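Blue brick panels around a white table, grout question

hi all, quick one. want the blue brick look on three sides of my work table, white top, light grout lines.

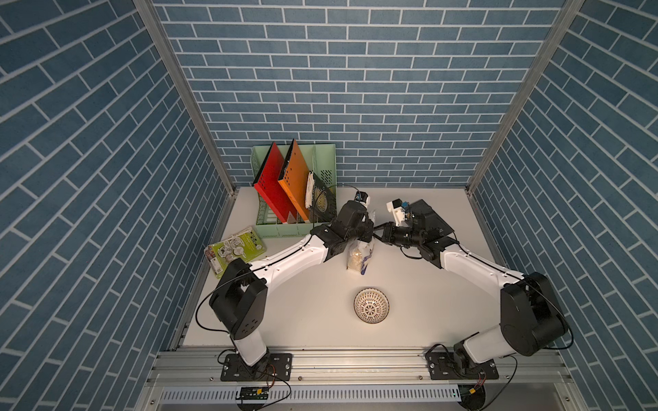
Answers

Henrike Frerichs
Panels, every time. Did mine in August, 2 evenings. Stagger the rows like in your pic or it looks like bathroom tile. Wipe the wall first, dust kills the adhesive. Cut with a sharp knife, go slow at teh corners.

Leonora Belmonte
Real tile is nicer imo but heavy. Depends on your wall

rarkanance_fan
Get a sample before you order. Blue looks way darker at night, mine did. And white grout shows everything, seal it. I spent nearly 200 all in, incl the corner trim. Measure twice, I didnt and had to reorder one sheet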